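Materials Handling II: Containers and Loose Parts
Handout 7: Bins, bin floors and the storage of short bar stock
Instructor: Henrike Rathjen
Lab sections: Britta Janssen, Dagný Ketilsson

Read before the lab. The worksheet is handed out in class. Bring the parts tables from Handout 6.

7.1 Terms

A bin is an open-topped container with a floor and four walls, used to hold parts between two operations. A tray is a bin whose walls are lower than the tallest part stored in it. A rack holds each part in a fixed place and is covered in Handout 8.

Inside length and inside width are measured at the floor. Many bins taper, and a value taken at the rim will be too large. Usable depth is measured from the floor to the lower edge of the rim, at the shallowest corner.

A block is a part whose three dimensions are of the same order. A bar is a part whose length is at least four times its larger cross dimension. The limit of four is a course convention. Suppliers use other limits, and Görtz lists everything over three as bar.

7.2 Resting positions

A rectangular bar placed in a bin has three classes of resting position:

Flat: one long face in full contact with the floor.
On edge: a narrow long face in contact with the floor.
Leaning: one end or edge on the floor, the other on a wall or on another part.

For bars with a square cross section the first two classes are the same. Leaning positions are more common near the walls and in the corners, and their share rises with the fill level. In the Firesby exercise last term, 562 placements were logged by the Tuesday section and 249 of them ended with at least one part leaning. The bins in that exercise were filled by tipping. Hand placement gives a much lower share, and the two methods must be recorded separately.

7.3 Clearance at the wall

A bar lying parallel to a wall is described by its wall gap, g, taken at both ends. If the two values differ by more than the bar thickness, the bar is recorded as skewed. With g near zero, only the side facing the middle of the bin and the two ends are open to the fingers. The usual remedies are to lift at one end, to slide the bar inward first, or to fit a strip along the foot of the wall. The Truleck insert is of the last type. It reduces the inside width by twice the strip width, and this has to be carried into the capacity calculation in 7.5.

7.4 Mixed orientation at low fill

At low fill the parts do not line up with each other. Each has its own heading, measured from the long wall, and the open floor between them is broken into areas of unequal size. For the record sheet, divide the floor into front, back, left, right and center. Enter each part under the zone holding its midpoint. Parts against a wall are entered with a W.
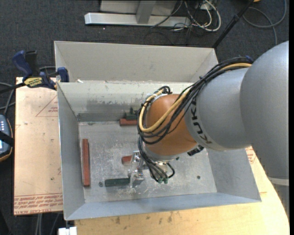
Materials Handling II, Course Notes, p. 562

Record for the metal bin, parts as placed:

Green bar: horizontal, front left.
Red-brown bar, long and narrow: lengthwise, close to the left wall. Enter with W only if g is below the bar thickness.
Red-brown block: horizontal, near the back wall. Right side partly hidden, so the length is left blank.
Red-brown block, short visible piece: above the green bar. Length left blank.

A blank is correct where an end cannot be seen. Do not fill in a length from the parts table on the basis of color. Two stock lengths may share one color, and Iteck stock is painted by batch.

The floor of this bin is scuffed. Scuffing is entered under surface condition as S. It has no effect on capacity. Dents are entered as D with their depth, and a dent deeper than 2 percent of the inside width takes the bin out of the exercise.

7.5 Capacity

For a single layer of equal bars laid parallel:

n = floor(W / (w + c))

where W is the inside width, w is the bar width and c is the clearance between neighbors. Take W after subtracting any wall strips. For a bin with W = 900 mm, w = 50 mm and c = 10 mm, n = 15. Bars of mixed length are placed longest first. The formula does not apply to leaning parts.

7.6 Reading

Kasten, Rosemarie, and Anneliese Grube: Open Containers in the Workshop, chapter 7. Skip the section on stacking frames.

Sheets are due in Britta Janssen's tray before the December break. Corrections to this handout go to Dagný Ketilsson.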